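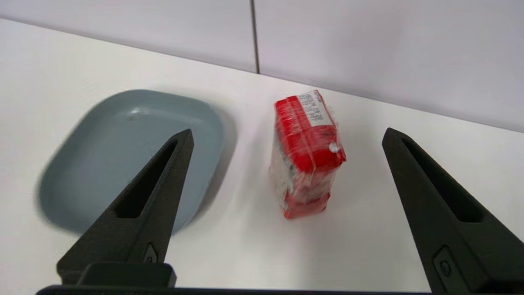
Portioning snacks onto a tray, notes on layout

June 3, 2026

I have been trying to settle one small question about the snack station: where the tray goes relative to the packages, and whether it matters. It does, a little. The table is white and has no markings, so every position is by eye unless you measure from the back edge.

The tray is a shallow one with rounded corners and a raised rim, gray-blue. I bought it from Istel after the Pladell one warped. The rim is the useful part. A small package set down near the side will lean on it and stay put, and a flat plate of the same size lets it slide.

Placement first. I keep the tray toward the back of the table and the package a short distance to its right. Closer than a hand's width and the rim gets bumped on the way in. Much farther and the reach gets longer for no benefit.

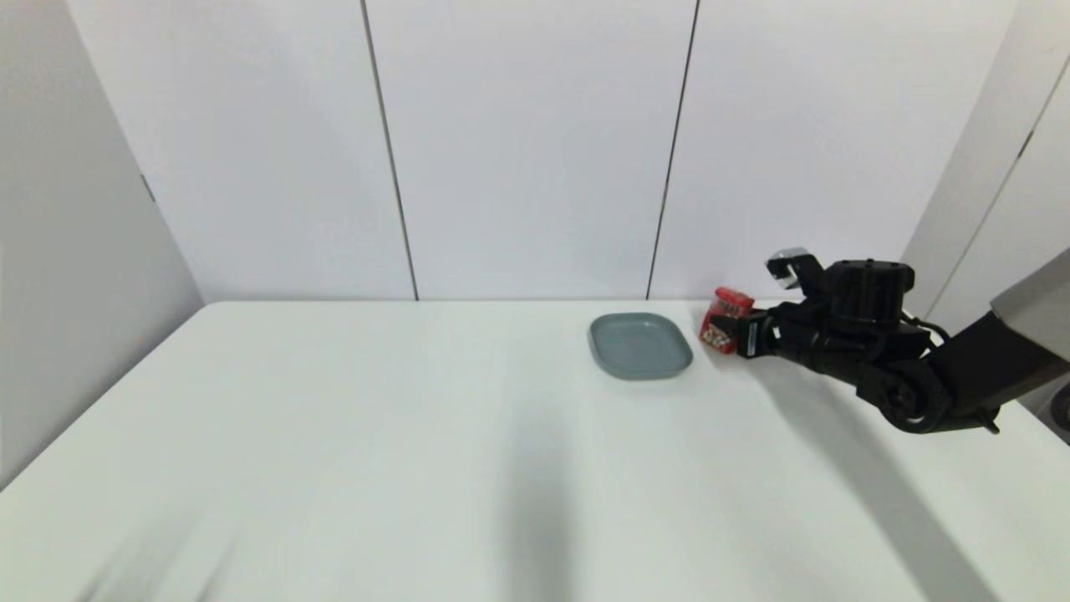 Hicham Abou Zeid

Second, orientation. A boxy package in plastic film can stand on its narrow end, but it tends to tilt, and the film is slippery at the seams. Standing takes up less of the table and gives you two long sides to hold. Lying flat is more stable. I stand them up for picking and lay them flat in the tray.

Over 20 placements, standing packages fell 2 times before they were picked up. Both were ones with a fold of loose film under the base. Pressing the fold flat first fixed it. The Trammont packages have a wider base and I left them out of the count.

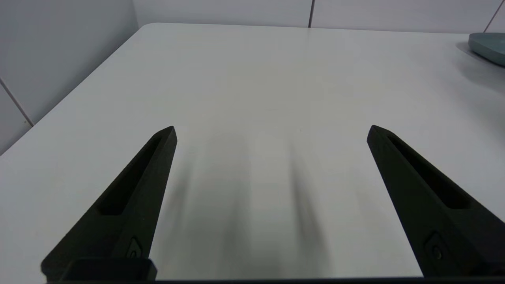
Third, clearance. I leave the front of the table free and return to the same starting point between placements. It costs a second or so each time, and the positions stay more consistent.

Light is the remaining problem. Glossy film throws highlights and the small print becomes hard to read, so I sort by color before the packages reach the table. A matte shade over the lamp is next on the list. Jang makes one in the right diameter, but the clip is too narrow for my bracket and I have to file it out first.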